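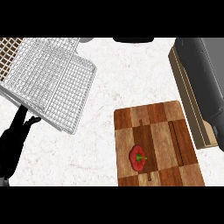 Zernolness Compounding Pharmacy

About Us

We make medicines to order, and we love doing it! Zernolness is a small compounding pharmacy on the Dronley side of Trarirport, and most of what leaves our counter was prepared by our own pharmacists that week, from a prescription written for one particular patient. It might be a liquid version of a tablet for a child who can't swallow pills yet, or a cream without the dye that gives somebody a rash, or a tiny dose for an elderly cat (yes, we work with vets, and we can do fish flavor).

We opened with one hood, one balance and a very patient landlord. Today we have 5 pharmacists, a separate room for hormone preparations, and around 1000 formulas on file, many of them worked out with local doctors over the phone.

In January we took over the old Srour drugstore, so if your records were there, they're with us now and your refills carry on as before. Same phone number, too!

What to expect
Most orders are ready in two working days. Capsules can take a little longer, and we'll call you if an ingredient is delayed. Delivery is free within 10 miles. We need a valid prescription for every compounded item, and we can't take back medicine once it has left the building.

Questions about storage, side effects or mixing with something you already take? Call or stop by and ask for a pharmacist. You don't have to be a customer.

Page updated 27 June 2023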